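The Slow Road to Stavwood

Mar 24, 2023

I moved to Stavwood for the quiet, and I got it, along with a broadband line that drops out whenever two of us try to do something at once. My daughter has her college lectures, I have my copy to file, and one of us ends up in the car outside the library (usually me, with a flask).

So when the letter from Presa came through the door in February promising full fibre "to every home in the parish", I was on the phone before I'd taken my coat off! A very nice man called Roel Koster took my details, typed for a while and then went a bit quiet. Every home, he explained, meant every home on the Editz side of the river. We're on the other side, all 108 households of us.

I asked what it would cost to bring the cable across. He rang back the next morning with a figure of £2,892 for our house alone, and that was before anyone had talked to Mr Jansen about digging up his bottom field.

What gets me is that the old rules still talk about broadband as if it were a nice extra, like a conservatory. You can't book a GP appointment round here without going online. You can't tax the car at the post office either, now that we've lost the post office. My neighbour does her farm payments at 30 minutes a page, and if the line goes she starts again from the top.

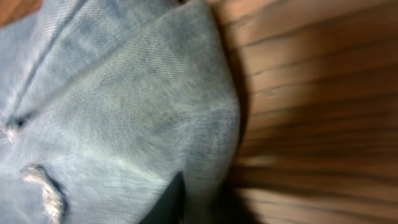 Roel, to be fair to him, has stuck with us. He told me that if 22 households sign up together, Presa will look again at the river crossing and share the cost between us, so I've been going door to door with a clipboard and getting offered a great deal of cake. We're at nineteen. Two more have said they'll think about it, and Mr Jansen wants to know exactly how deep the trench would be before he says anything at all. I'm going back to see him on Monday with a tape measure.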